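Is a shared stand at a regional travel show worth it for a tiny operator?

Tradeshow Talk > Small Operators

marshwalker
Posted Mar 19, 2025
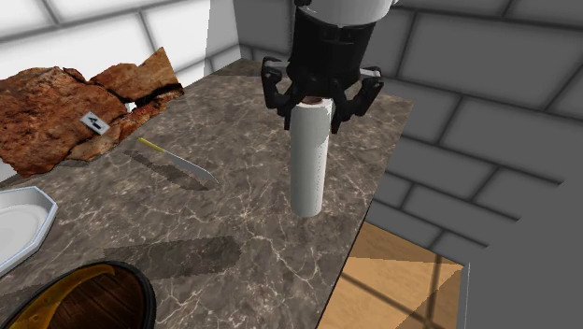 Robot arm with a roll of paper towels (render)

Hi all, long post, sorry in advance. I run walking and kayak weekends out of Lullus, just me plus a couple of seasonal guides, and I've been offered a spot on the regional tourism stand at the Brellurine travel fair in April. It's a shared counter, one of 17 partners, and my share comes to 2000 for the three days. That covers the counter, my logo on the back wall, a storage cupboard and two badges. Travel and hotel are on top.

I've never done a trade fair as an exhibitor. I went once as a visitor and mostly came home with sore feet and a bag of brochures I never opened. The organizer's rep keeps telling me about "pre-scheduled appointments with qualified buyers" and I can't tell whether that means anything. Has anyone here done it at my size? I need to say yes or no by Friday.

tworivers_b
Did it two years running. The appointments are real, but you have to chase them yourself. The system opens a few weeks ahead and the good buyers fill up in the first day or so. My first year I logged in late and got eleven meetings, four of which were people trying to sell ME something (booking software, mostly). Second year I was in there the minute it opened and it was a different fair.

Ask the rep which day the diary opens. If they can't tell you, I'd be a little worried.

kettlepond
I'll be the grump. I wouldn't. Those shared stands are built for hotels with 80 rooms to fill. A buyer who moves coach groups isn't going to send you six kayakers, and that's most of who walks by. I paid nearly the same at Drutis a few years back and got one booking from it, a family who found my website anyway.

Put the 2000 into decent photos and a week of hosting agents on your own trips. You'll get more out of it.

marshwalker
@kettlepond that's sort of my fear. Did you do the appointments or just stand there hoping? Not being snarky, I would totally be the person standing there hoping!

kettlepond
Bit of both. Mostly hoping, okay, fine. But the point stands about who the buyers are.

onthequay
Gotta disagree with kettlepond here. Drutis is a consumer show with a trade morning bolted on, and Brellurine is trade for the first two days. Very different crowd. Last year's exhibitor list had 39 small activity outfits on it and I know at least a few who rebooked.

Also, incentive groups! Companies looking for something for twelve people to do on a Thursday afternoon between meetings. They don't haggle like the coach people do and they come in the off season. I had never thought of that market until one of them sat down at my counter by mistake looking for the stand next door.

tworivers_b
Seconding the incentive stuff. Have a half-day product with a price on it BEFORE you go. I lost one because I said I'd email a quote and then took nine days to do it.

marshwalker
Oh that's useful, I don't have a half-day anything. I could do the estuary loop and lunch, I guess. What do people do about net rates? Do I print them?

onthequay
Two sheets. One with public prices that you can hand to anyone, one with net rates that stays in the folder until somebody asks. And put the commission on it in plain figures, they hate doing the math.

sandbar_sue
Nobody's mentioned extras yet so I will. Wifi, power and parking are all billed separately at that hall. My parking and wifi came to 184 on top last time and I only had the van there for two of the days. Check if the regional stand covers power at least.

If you need print, Sadowski did my banner and it has lasted four shows - not the cheapest, but they deliver to the hall. Order early, they get slammed before the fair.

kettlepond
See, 184 for parking and wifi. This is what I mean.

sandbar_sue
Lol, fair. I still made it back though.

marshwalker
Okay, update. I called the rep. Power is included, wifi isn't. The appointment diary opens next Tuesday at nine, so she did know! She also said two partners can split a counter if the region agrees, which would halve it, and there's a bike rental guy down the road from me who might be up for it. Going to talk to him tonight.

tworivers_b
Splitting is fine, just get your own login for the diary. We shared one and it was a mess, double bookings all over.

kettlepond
Half price I'd maybe do it. Maybe. Bring decent shoes.

marshwalker
He's in! Sending the form tomorrow. Now I have to go and invent a half-day tour.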